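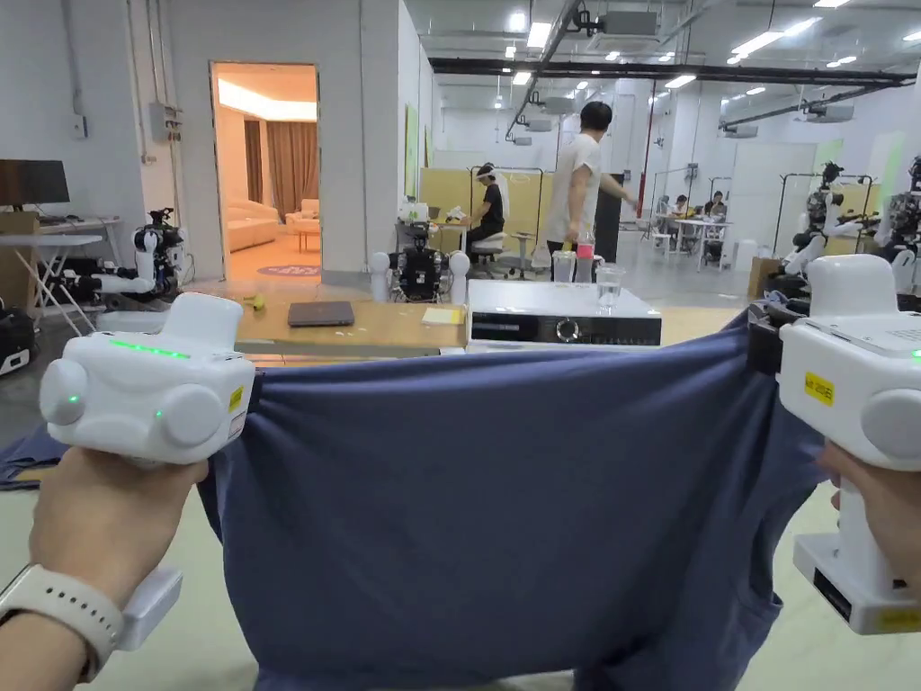 Teaching Laundry Folding by Demonstration: Project Report

Student: Jaruwan Pongsiri
Supervisor: Somkiat Klinhom
Project name: Trerkis

1. Background

The goal of Trerkis was to record a set of human demonstrations of folding clothes and use them to train a two-arm robot to do the same. I joined the project in August, when the recording software was already working but no clothing had been recorded. My part was to plan the demonstrations, record most of them, check them, and run the first training tests.

Earlier work in our group used remote control. The operator wore a headset and moved the arms of the robot from a chair. This works well for picking up solid things, but it was slow for cloth. A single shirt could take several minutes, and the operator could not feel when the fabric was getting tight. For this project we used hand-held grippers instead. The person holds one in each hand and does the task directly, and the motion of each gripper is recorded along with the video. The jaws are close enough to the ones on the robot that the motions can be carried over.

2. Task design

I divided the work into three tasks: folding a T-shirt, folding a pair of pants, and flattening a shirt that starts in a heap. The third was added after the first week. In my first recordings every shirt started out neatly laid flat, and Somkiat pointed out that a robot trained on those would never learn what to do with clothes as they come out of a washer.

Each demonstration follows the same rules:

Start with both grippers open and away from the cloth.
Grab with the tips of the jaws, not the sides.
Keep both grippers in view of the head camera whenever possible.
Do not touch the cloth with bare fingers.
If the cloth slips, pick it up again and keep going.

The last rule was argued over. At first we threw out any recording with a slip. Later we kept them, so the training data would include examples of fixing a mistake.

3. Recording

We recorded in the main lab room, mostly in the afternoon. Sessions were limited to 25 minutes because squeezing the handles gets tiring, and tired people start to rush the last fold. Four of us took turns. Each new person did 5 practice folds that were not saved.

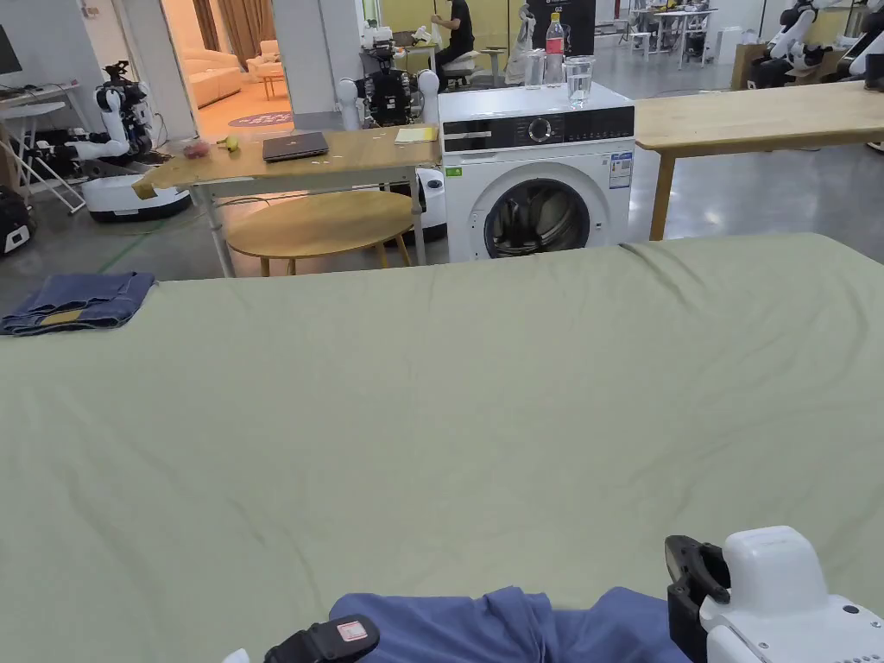 Flattening was the hardest task to demonstrate well. With a flat shirt you know where the corners are, but with a heap you have to find an edge first, and everyone does it in a different way. I usually press in from both sides to get hold of a layer, then lift and let the rest drop. Color made a difference too. A blue garment on the pale green sheet is easy to pick out in the video, while a light gray one we tried nearly vanished in the folds. The sheet itself also wrinkles as you work, and in some early recordings we had pinched it together with the shirt. After that I pulled it tight again between demonstrations - a small job, but it saved a lot of bad recordings.

Pants were easier than expected. Denim is stiff and holds a fold, so most people had it right by the second practice try.

4. Checking the data

We ended up with 794 recordings before checking. I watched all of them at double speed and marked each one as good, usable or bad. The most common problem was a gripper leaving the view of the camera during the wide part of a T-shirt fold. The next was lost tracking, usually when one hand crossed over the other. I also found a group of recordings where the clock of the left gripper was behind the right one. Those could be repaired with a fixed shift.

5. First training test

I trained one model for T-shirts only, using 100 of the good recordings, and ran it on the two-arm robot. It reached for the correct corners in most trials and lifted the shirt evenly. The second fold was weaker. The arms often let go too early, so the sleeve fell back open. When I went back to the recordings I saw that we do the same thing to some degree: people open the jaws while still moving, and the cloth stays put because the timing is good. The robot is slower and does not get away with it.

6. What remains

Pants and flattening have not been trained yet. Before that, I would like to record more T-shirt folds with a short stop before each release and compare the two sets. The notes for each session and the list of marked recordings are in the project folder, and Somkiat has the repair script for the clock shift.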